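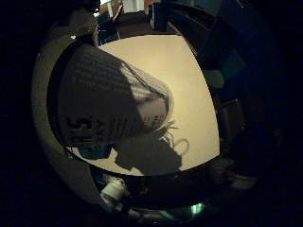 Darnell Kasprzak asked after the last session whether loose fibers at the end of a knit should be trimmed before the mending starts or after it. The answer is after, in nearly every case, and the first part of these notes goes over why. The second part covers the table, the light and the shelves. Please read both before you bring your own piece in.

Mending Knits, Session 7: Worn ends, and a place to work on them

1. Look before you cut

A knit is one long yarn pulled through itself in loops. When the surface wears, you may be seeing either of two things, and they need different treatment.

Surface fuzz is made of short fibers that have worked out of the yarn. The yarn under them is still whole. Fuzz can be trimmed at any time with small scissors held flat to the fabric.

A broken yarn has two ends. If you trim those ends short, there is nothing left to weave in, and the loops next to them are free to run. A break needs to be secured first and tidied last.

From a distance the two look alike. The gray ribbed knit at the top of the handout has a small cluster of pale wisps and loops standing out from its rounded end. With a piece like that, do not decide by eye alone. Take a blunt needle and lift each loop a little. If a neighboring stitch tightens as you lift, the loop belongs to the structure and must stay. If nothing moves, it is probably a stray fiber.

2. Ribbed fabric

Ribs are raised lines with lower lines between them. Dust and lint collect in the low lines, and wear shows first on the high ones. When you mend a rib, count the ridges on either side of the worn area and write the number down. It is easy to lose a ridge while you are working and not see it until the piece is finished.

Stretch the fabric sideways by hand and let go. A sound rib closes up again. If it stays open, the mending yarn has to carry more of the load, and the patch should run at least two ridges past the damage on each side.

Rounded ends are harder than flat panels. The fabric is under tension in more than one direction, and a stiff darn will make a lump. Use a yarn one step thinner than the original and work loosely. Put a form inside the piece while you sew – a darning egg for a sock heel, a thick marker with its cap on for a glove finger. The form should fill the shape without stretching it.

If there is printing on the knit, keep your stitches to the back as far as you can. Printed areas are often stiffer than the rest, and a needle pushed straight through can crack the print. Test a corner first.

3. Steps for a worn end

Turn the lamp on and place the piece on a plain surface.

Find every loose strand and test it with the blunt needle.

Run a thread through the sound loops around the worn area so they cannot drop.

Put in the form. Pin nothing to it.

Work across the damage in one direction, then weave back the other way. Leave a small loop at each turn so that the darn can shrink a little in the wash.

Take the ends to the inside and weave each one through six stitches or more.

Remove the form, stretch the fabric gently both ways, and only then trim the fuzz.

Maxence Tanguy does the last two steps in the opposite order and gets good results on thick wool. On thin ribs I would not.

4. The table

Use a plain top with no pattern. Cream, beige or pale gray all work for dark yarn. For white yarn, lay down a sheet of dark card. A smooth top also lets you sweep up clippings with the side of your hand, and fibers do not catch on it.

Watch your shadows. With the light above, a small item held over the table throws a dark shape next to itself, and loose fibers are hard to judge in that patch. Move the item until the worn part is on the lit side. Right-handed people usually want the lamp at the left, left-handed people at the right. A lamp of 800 lumens is enough for gray and mid colors. Black yarn wants a second lamp.

Do not place the chair so that you face a bright bulb or window. The eyes adjust to the glare, and everything on the table looks darker than it is. If your room has one strong light, sit with it behind your shoulder or to the side.

5. Shelves

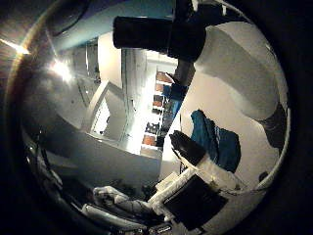 Supplies should be stored where you can see them from your chair. Closed cupboards are fine for finished work and for wool that needs protection from light, but the things you reach for every session do better on open shelves. White shelves against a pale wall make colored containers easy to pick out. On the tall unit there is an orange-brown box near the top and an orange-brown container on one of the lower shelves, and at home I would change one of those. Two containers close in color will sooner or later be mistaken for each other, even when they are several shelves apart. The blue item is a better model: there is little chance of taking it for its neighbors.

Some rules I use for my own shelves:

Heavy things low. A 200 gram skein weighs little, but a full box of them does not.

Scissors and needles in a closed tin, above a child's reach.

One shelf left half full. Work in progress needs somewhere to go when you stop.

Dark boxes labeled on the front. Inside a dark box, on a bright day, you will see very little from across a room.

Yarn from the same dye lot stays together, with the band. If the band is lost, tie on a tag and write down the length. I once bought 600 yards of what I took for the same gray and it was clearly greener in daylight.

6. For next time

Bring one ribbed item with a worn spot no wider than your thumb. Bring yarn in two weights if you have it. Capucine Joly has offered to lend darning eggs, so say if you need one. Read section 1 again before you pick up scissors.

If your piece has already been trimmed too short, bring it anyway. We will do grafting in April and it can wait in a bag until then.

Comments (4)

Mireille Rolland
Does the thinner yarn rule hold for cotton? I used the same weight on a cotton cuff and it came out like cardboard.

Zdzisław Makowska
Mireille, go thinner for cotton too, and split the plies if you can. Mine softened after a couple of washes but the first one was stiff.

Darnell Kasprzak
Thanks for answering my question. I had already cut mine. See you in April, I guess.

Capucine Joly
I have four eggs to lend, three large and one small. The small one is better for gloves – please ask early.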